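Sullwood Workshop Newsletter
Feb 28, 2019

Keeping Andance clean, or the year of the sticky fingers

Readers who have walked past the Tsegaye room lately and seen someone going at a white plastic thumb with a cotton bud will have had questions. The short answer is that Andance, our two-armed handling cell, has moved on to soft and slippery goods, and the cleaning rota has moved on with it.

For most of last year the cell handled cartons. Cartons are dry and flat and ask very little of a hand. You wiped the fingers down at the end of a shift, if you remembered, and if you didn't remember the fingers got slightly dusty and carried on. The maintenance sheet from that period is one side of A4, with a coffee ring where step four should be.

In December we agreed to take on samples from a packaging customer who works in gels, films and anything else that clings. The sheet is now five sides long. What follows is the bit of it that people keep asking about, along with an account of how the left hand came to spend a fortnight in a box.

What went wrong with the left hand

At 1169 hours on the counter, the left index finger began closing late. It wasn't by much, perhaps the time it takes to say "is that finger closing late?", but when two hands are meant to take hold of the same thing it shows up quickly. The right hand would grip, the left would think about it, and the item would swing across the cell like a wet sock.

We did what everyone does and blamed the software. A day went on that. Then we blamed the cable, and swapped it for the spare, and the spare turned out to be the one with the cracked plug that had been put back in the drawer without a label. (There are now labels. There is also a bin next to the drawer.)

Once the finger cover was off, the trouble was obvious. Gel had worked its way in at the second joint, picked up fluff from the cleaning cloths, and set into something very like the contents of a bath plughole. We rang Holamik, who supplied the hands, and they asked what we had been wiping them with. We told them. There was a silence on the line that we have chosen to take as professional concern.

The hand came back with a new joint seal, an invoice for 388 pounds and a sheet of instructions with one paragraph underlined twice in biro. It is now taped to the inside of the cupboard door.

The daily clean

Do this before the first run and again after the last. It takes a quarter of an hour if you don't answer your phone.

Park both arms in the service position and press the stop. Check the stop light yourself, even if the person next to you says they have checked it. They are thinking about lunch.

Wipe each finger from the knuckle towards the tip, never the other way. Going the other way is how you push gel into the joint, and we have had the invoice for that already.

Use the lint-free cloths in the blue tub. The soft grey ones are for the table. They are lovely cloths and everyone prefers them, and they shed like a spaniel.

Use a damp bud around the thumb base, then a dry one. If the dry one comes away shiny, start again.

Run the open and close test with both hands empty. Listen to it as well as watching it. A clean joint makes a faint tick. A joint with gel in it makes hardly any noise at all, so a lovely quiet hand is bad news.

Write the counter reading in the book. A number, please. "Same as yesterday" has appeared twice and was wrong on both occasions.

Cables, and where they would rather be

The white cables under each arm are left with slack on purpose, so that the arms can reach inwards without tugging on anything. Slack cable has ambitions, though, and by the end of a long session it has generally made its way across the table to investigate the samples.

Before you start, move both arms slowly through their full reach and watch the loops. They should curve and straighten and curve again. If a loop catches on the table edge, lift it clear and retie it at the shoulder. Please don't tie it at the wrist. Whoever did that in December gave us 2 days of position errors and a very tidy-looking arm.

If a cable has gel on it, clean it there and then. Once it has dried, the next person to move it will wear it home.

Setting the pinch

This was the part we had most wrong. The old carton settings gripped hard and early, and film doesn't forgive that. Too firm and the fingertips bite through it. Too light and it slides out, and then you have one hand holding a piece of film and the other holding its own thumb with great determination.

We reset the pinch using a dull but reliable method. Start at the lowest force, close both hands on a fresh sheet, move them apart slowly, and raise the force a notch whenever it slips. When it has held three times running, go up one more notch and leave it. Do the left and right hands separately before trying them together. They are the same model from the same supplier and they do not agree about anything.

Change the sheet each time. Film that has been stretched once behaves like a different material, and we lost an afternoon to setting up both hands perfectly for a bit of film that was already worn out.

The thumb and first two fingers do nearly all the work on the left. On the right, the thumb and index finger have to be lined up so that the pads meet flat. If they meet on the edge, loosen the thumb offset, nudge it, and try again. You will overshoot. Everyone overshoots.

Then try it over the real table, laid out as it will be for the run, with the bottle, the packets and the cloth where they are going to live. A setting that works over a bare table has a way of failing once there is something glossy and expensive underneath to drip on. With the lavender egg under the hands and clear liquid running down from it to the glass, you find out quickly whether you have left enough height for the film to sag in the middle.

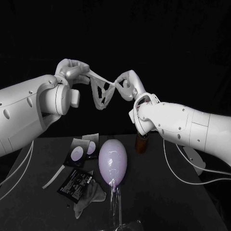
Height and sag

Set the hand height from the lowest point of the film and ignore the hands themselves. Stretchy sheet twists when it is held at both ends, and the middle drops further than you would think. We had the height set from the fingertips for a week, and the film went into the gel every time, and every time there was a short meeting about it.

Bring the hands together to let the sheet fall as far as it is likely to, then measure from there down to the tallest thing on the table. A hand's width of clear air is enough. Use your own hand, not one of the robot's, which are busy.

When to stop and fetch someone

Stop if a finger closes late, if a joint goes quiet, or if the wrist has anything on it that isn't wrist. The right wrist housing in particular has wiring that you can see from the outside, and gel and wiring should be kept on nodding terms at most. Don't spray anything near it. Don't poke it with a bud either, however good you have become with the buds.

Since the new seal went in, the left hand has done 2094 pinches without a late close. We are pleased and are trying not to say so within earshot of it.

The seals are due for a look at the next quarterly service, when the cell will be off for a full day. If you have samples booked for that week, please come and talk to us before you promise anybody anything. And if you were the one who borrowed the small hex key from the Tsegaye room, it belongs to the thumb, and the thumb would like it back.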